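Prosham Early Years Centre
Premises and Equipment Inspection – Tableware, Serving Surfaces and Storage
Form reference 3066

Date of inspection: 24/07/2024
Inspected by: Špela Bošković
Accompanied by: Emrys Vaughan (kitchen)
Copy to: Lorena Leiva, Centre Manager
Previous inspection: December

Key to results: S – satisfactory; A – action required; N – not applicable on this visit.

Section 1. Washing and drying

1.1 Items washed after every use, including those put out but not used: S
1.2 Dishwasher filter cleaned and signed for: S
1.3 Drying racks free from limescale and food residue: A
Comment: Scale was present on the lower rack. The rack is to be soaked and checked again by the kitchen before the start of term.
1.4 Items fully dry before stacking: A
Comment: Two bowls taken from the middle of a stack in the cupboard were damp inside. Bowls of the same size should not be nested until they have been air-dried. Tea towels are not to be used for this purpose.
1.5 Washing-up liquid and sanitiser stored away from tableware: S

Section 2. Bowls and cups

2.1 Rims free from chips, splits and rough edges: S
Comment: Every rim was checked by hand. One cup had already been withdrawn by Mr Vaughan and was shown to the inspector in the discard box.
2.2 Inner surfaces free from deep scratches: A
Comment: Light scratching is acceptable. Two of the older bowls, kept on the top shelf, have scoring that can be felt with a fingernail and should be replaced.
2.3 No clouding, softening or warping from heat: S
2.4 Items for food kept apart from items used for paint, water play or sorting: A
Comment: The centre uses brightly coloured plastic bowls and cups both at mealtimes and in the playroom. Colour is not a sufficient means of telling the two sets apart, as most colours occur in both. The inspector recommends a permanent mark on the underside of every playroom item, and a separate lidded crate for their storage. 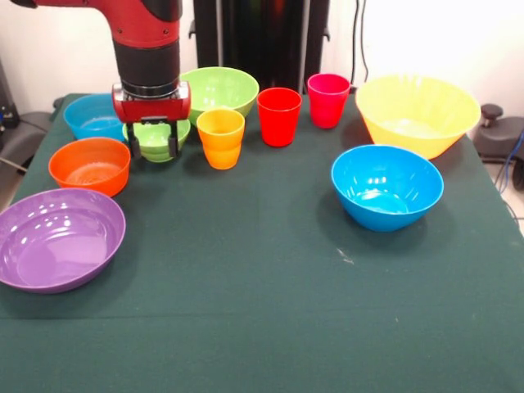
The same recommendation was made in December and had been carried out in part. Marks applied with an ordinary felt pen have since worn away in the dishwasher. Mr Vaughan has asked whether engraved marks would be permitted. They would not, as grooves of this kind hold dirt. A dishwasher-safe label is preferred, and Plinex labels are already held in the office.

2.5 Sizes suitable for the age group: S
Comment: Large bowls are to be used for serving by staff only. Small bowls and cups may be handed to children.
2.6 Spare items available in case of breakage: S
Comment: The stock list shows 40 bowls and 16 cups in reserve. The list was accepted as correct and signed by Krum Kovačević.

Section 3. Tables and cloths

3.1 Tables steady, with all feet in contact with the floor: S
3.2 Cloths lie flat and do not present a trip hazard: S
Comment: Cloths that hang low should be folded under on the side where children pass.
3.3 Cloths laundered at the required temperature: A
Comment: The laundry record had not been filled in for the two weeks before the visit. Staff stated that washing had taken place. The record must be completed on the day of each wash.
3.4 Deep or heavy bowls placed away from table edges: S

Section 4. Storage

4.1 Cupboard shelves clean and securely fixed: S
4.2 Heaviest items stored between knee and shoulder height: A
Comment: The Petkov mixing bowls are still kept above the refrigerator. Please move them.
4.3 Step stool in good repair: S
4.4 Outdoor tableware inspected: N
Comment: Locked in the garden store. The key was held off site by Borislav Vasić.

Actions and responsibility

1.3, 1.4 – Kitchen, before the start of term.
2.2 – Centre Manager, at the next order. Replacements may be taken from reserve in the meantime.
2.4 – Playroom staff, immediately. Unmarked items are not to be used for food until they have been sorted.
3.3 – Laundry rota lead, immediately.
4.2 – Kitchen, immediately.
4.4 – To be inspected at the follow-up visit. Mr Vasić to leave the key at reception.

Signed: Š. Bošković
Received for the Centre: L. Leiva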